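# Amside brings its Troltolus travel case to Etness in August

**Etness, August.** The luggage maker Amside will start to sell its soft cabin case, the Troltolus, in the town of Etness this month. Until now the case could be bought only in our first shop in Sedgwick.

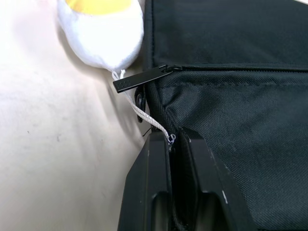
The Troltolus was made for people who travel for two or three nights and do not want to carry a hard shell. It is offered in one color, black. The outside is woven nylon and the bottom is rigid plastic, so the case keeps its shape on the floor also when it is half full. The main zipper goes around the rounded corners, and the lid can be opened completely flat on a bed.

Many of our customers in Sedgwick asked for the same small thing: a good place to fasten a name tag, a ribbon or a charm. Black cases look very similar on the airport belt, and a little toy on a cord helps the owner to find the right one quickly. For this reason the shop in Etness will have a wall with charms, cords and split rings. Each customer who buys a Troltolus in August may choose one charm from the wall without paying for it. The charm is attached in the shop, and we will show how to take it off before the case is given to the airline, if the customer prefers this.

The first delivery to Etness is 200 cases. A second delivery is planned, but we cannot yet confirm the month.

Amside also offers a repair service. A zipper slider or a pull tab which is broken in the first 2 years will be changed free of charge. Please bring the case empty and closed as far as it is possible. Most zipper repairs are ready in 10 days. Wheels are ordered separately and can need more time. Customers who bought their case in Sedgwick can use the service in Etness too, with the same receipt.

The shop opens at 10 in the morning. Cases of other makers are also accepted for zipper repair, at the normal price, which is told to the customer before the work begins.

**For the press**

Shops and newspapers that wish to borrow a case for a review can write to the Amside press desk in Sedgwick. Please mention reference 2194 in the letter. Loan cases are sent with a charm, and we kindly ask to have both returned.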